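# Dencombe resets handling cell at Rosstead, starts with the simulated model

April 2022

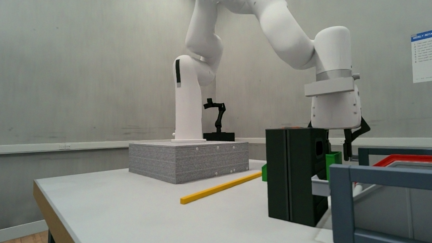

Dencombe has finished a rebuild of the small-parts handling cell at its Rosstead site, and for the first time the layout was settled in simulation before a bolt was turned. The cell had drifted over two years of minor changes, and its taught positions no longer agreed with the drawings. In the model the large arm stands on a speckled block, with a thin mounting plate between the block and the foot of the column, and that plate became the zero point for every other position in the cell. The smaller black arm behind the block is referenced to it as well, as is the blue-grey frame that holds the bin.

The reset was carried out in a fixed order. Technicians leveled the base, checked the mounting bolts against the torque sheet, then cleaned and re-seated the gripper. Finger alignment was checked last, at a reduced speed of 125 mm per second. The old procedure began with the gripper, and any later correction at the base meant doing the fingers again.

Bin clearance took the most work. The approach path in the old program passed close to the upper rail, and two wrist covers were replaced last year after contact. The new path adds a waypoint over the table and keeps the hand at least 96 mm from any rail until the final descent. Cycle time rises slightly – the site accepts this.

After the reset, the real cell ran 200 picks in a single shift. Five were rejected, all on the same part, and the grip force for that part has been raised one step. Joint temperatures stayed within limits.

Routine care has also changed. Finger pads are now inspected at the start of each shift and the base bolts once a month. A full check against the model is due after any collision, however light, and after any change to the frame or the bin. Backups of the controller are stored with the matching version of the model – before, the two were kept on separate drives and often did not correspond.

The Salem site will get the same treatment in September. Its cell uses an older controller, and the model will need a separate set of speed limits before work can begin.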